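The slow sort

Most households have a table where things stop on the way to somewhere else. Ours is in the spare room, and by December it had not been clear for months. I gave it one Saturday and set two rules: everything comes off, and only what has a next step goes back on.

The method comes from Damau, a small home organising service that runs two classes a month at the Lumanlan community centre. The class handout says to leave packaging until last. I ignored that and lost most of the morning to flattening boxes. 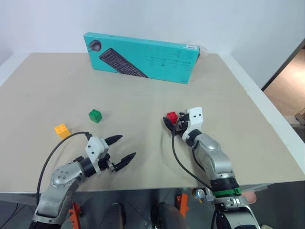 Packaging is the hardest thing to judge. Some of it is worth keeping for a move or a return, and the rest just takes up wall space. A long, flat carton like the teal one, with a keyboard and mouse printed on the front, stands neatly on its edge and will slide behind a bookcase. Toy blocks are easier. A red, a green and a yellow-orange one go straight into the tub with the rest - no decision needed.

Cables took up the afternoon. I kept the ones I could match to a device and put the others in a bag for the e-waste depot on Colliser Road, which is open until four. The table has a lamp on it now, and a tray for the mail.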